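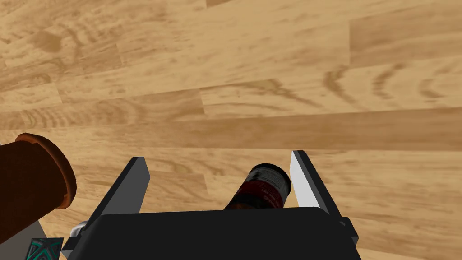

Who decides which jobs on a packing floor go to a robot arm first?
At most sites the decision is made by whoever plans the line, and the people who do the packing hear of it once the equipment has been ordered. At the Skilteck grocery depot, where I have been employed in operations for much of my working life, a different order was followed, and this entry records how it went.

The depot handles canned and jarred goods for independent shops. Before the change, cans arriving loose from damaged cartons were sorted by hand at two benches beside the returns cage. The work is light in any single minute and hard over a full shift. Each can is picked up, turned to check the label and the rim, and set upright in a tray. Staff on the benches reported sore wrists and thumbs more often than staff in any other section, and requests to be rostered elsewhere were common.

In May the company engaged Cliller to plan an automated bench. Achilleas Tsakiris, who led the work on their side, asked to spend his first week on the benches before he drew anything. He was given gloves and a tray like everyone else. His notes from that week were circulated afterwards and are still pinned in the lunch room. They deal mostly with matters the written procedure had left out: that experienced sorters roll a can with the thumb while reaching for the next one, that a dented rim is usually felt before it is seen, and that dark labels are slower to check under the old lights.

The cell was then built in simulation, using a package called Clustine. Staff were invited to watch the simulated arm at work on a screen in the training room, and were encouraged to comment. I attended several of these sessions. It is a strange experience to see one's own trade performed slowly by a machine on a computer-rendered floor, and opinions in the room were divided. Some colleagues found it reassuring that the gripper had only two fingers and took such care over one can. Others asked directly how many positions would remain.

That question received a written answer, and I believe it should be recorded. The two benches became one automated cell and one inspection bench. No position was removed, but the duties changed, and with them the grading. Staff who completed the operator course moved up one classification. Staff who preferred not to take the course were offered picking or dispatch work at their existing rate. Three people accepted dispatch. One of them, Toon Van Leeuwen, had sorted cans longer than anyone on site, and he told the consultation meeting that he had no quarrel with the arm but did not wish to spend his last years of work watching it.

The figures posted by management are as follows. Under the former arrangement the section cleared 935 cans per shift. In the first month of the cell it cleared 1246, and in the most recent month 1542. I would caution readers against treating these as the whole of the matter. The posted numbers do not show the time operators spend attending to stoppages, and in the early weeks that time was considerable. A can lying on its side against the tray wall was a frequent cause. The approach angle was changed twice in simulation before the stoppages eased, on the advice of the operators, whose names appear on the change record beside those of the engineers.

There have been losses. The benches were a sociable place. Two people facing each other with their hands occupied will talk, and a good deal of informal training took place in that way. The operator at the cell now stands alone behind a guard for much of the shift, and the inspection bench is some distance off. The health and safety representative has asked for the inspection bench to be moved closer to the cell, and the request is under review.

Rotation has also required attention. Operators are limited to half a shift at the cell, with the balance spent at inspection or in receiving. This was contested at first on grounds of efficiency. It has since been written into the site agreement, and reports of wrist soreness from the section have fallen – although reports of tired eyes have risen, and the lighting over the inspection bench is to be replaced.

The company has announced that a second cell will be considered for the Shao warehouse, which handles glass jars. Staff there have asked that an engineer again be placed on the floor before any design is prepared, and that the question of grading be settled in writing before the equipment is ordered. Both requests were forwarded in December 2022. I will add the response to this page when it is received.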